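Talk notes, October session. Kitchen gardens and the short season.

Start with the numbers from the Windska plots. We had 36 beds last year and 30 of them were planted with vegetables. The other beds stayed in clover. Thank Sebastián Mansilla for keeping the planting log.
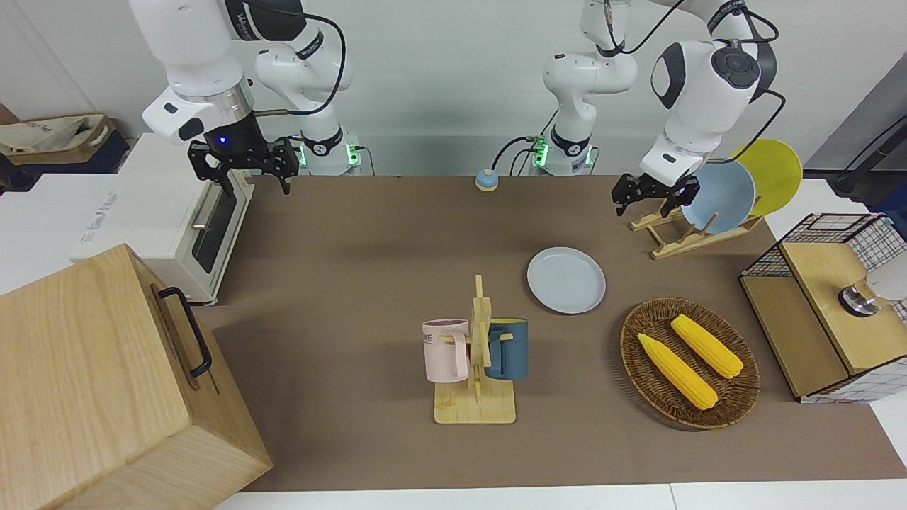 Soil first. Most beginners plant too early. Wait until the ground is warm two inches down, and check it in the morning. Mention the late frost and the beans we had to sow again. Pause for questions on row covers.

Next slide, watering. Long soak, fewer times a week. Leandro Bravo has the drip line layout if anyone wants a copy. We used over 322 feet of line, counting the piece we cut wrong. 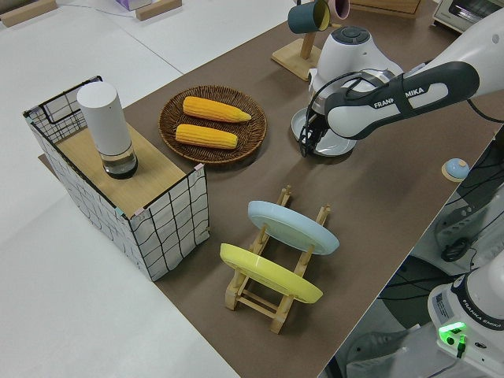

Harvest timing is where people lose the most flavor. Pick early in the day and get it inside. Sweet corn goes downhill fastest, and two yellow ears like the ones on the woven plate are supper for one person if they are cooked the same day. Squash can sit for weeks. Tomatoes stay out of the fridge.

Last part is seed saving. Keep it short. Hand out the envelopes before the break and ask for the pens back.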